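Emport Two-Arm Bench Cell – Set-Up Guide
Section 4: Tool Sorting Routine

Revision 2, 2026-09-12
Prepared by: Boris Sýkora
Checked by: Sarita Rana

4.1 Before you start

Complete the arm homing procedure in Section 3. Both base plates must be bolted to the front rail and both grippers must open and close on command from the Jinov console.

CAUTION: Keep hands outside the enclosure while the arms are powered. The E-stop cuts drive power only. The arms can sag when it is pressed. 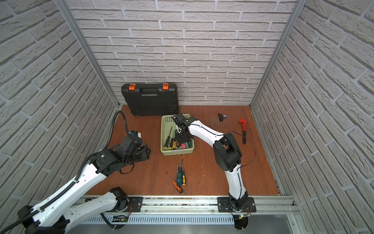

Figure 4-1. Two-arm cell with perforated basket and hand tools on the work floor.

4.2 Placing the basket

1. Set the basket on the work floor within reach of both arms.
2. Open the Jinov console and select Cell > Container > Teach.
3. Jog one gripper to the near wall of the basket and press Mark.
4. Repeat at the far wall.
5. Press Save. The console displays the container length in millimeters.

Note: Teach the container again whenever it has been moved. The routine does not search for it.

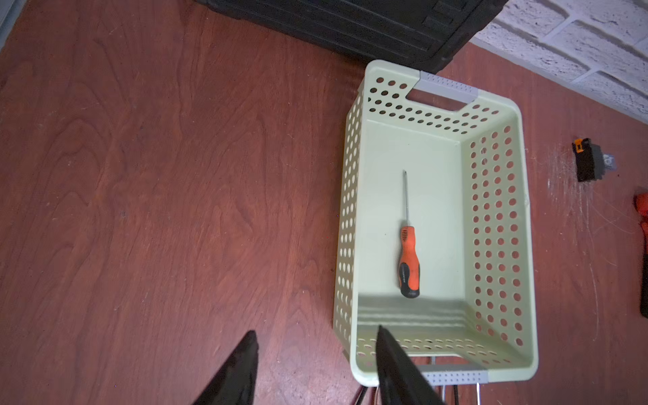 6. Set Release Height to 80 mm. Lower values can drive the fingers into tools already placed.
7. Set Grip Force to 58 percent. Thin handles may need less – reduce in small steps and test each change.

4.3 Picking from a group

The routine picks one tool at a time. Tools may touch or overlap, but the handle to be gripped must be reachable from above.

1. Place the tools on the floor, handles toward the front rail.
2. Select Sort > Pick > Preview and check that a grip point is marked on a handle. A grip point on a shaft must be rejected.
3. Press Accept, then Run Single. 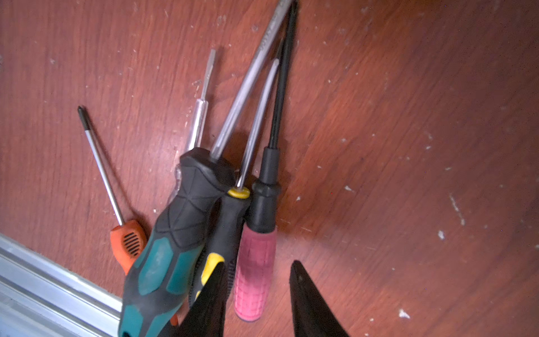

4. If the gripper closes on two handles, press Hold, open the gripper from the console, and run Preview again.
5. If error 121 appears, no valid grip point was found. Separate the tools by hand with drive power off and restart from step 2.

CAUTION: Do not run the routine with blades or other exposed cutting edges on the floor.

4.4 Running both arms

1. Select Sort > Mode > Dual.
2. Assign a priority arm. The other arm waits whenever the two paths cross above the basket.
3. Confirm that cables have slack at full reach on both sides.
4. Press Run and stay at the console for the first full cycle. 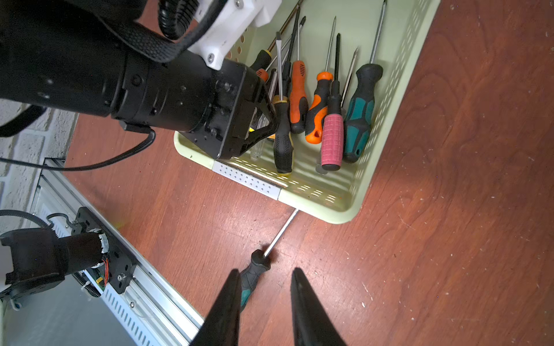

Photo: Emport / Itora test bench

Dual mode uses the speed limit of the slower arm. To change it, see Section 6, Motion Limits.

Stop the cycle with Hold before adding or removing tools. Cells fitted with the Bondarchuk rail kit need the offset values in Appendix B entered before Dual mode is enabled.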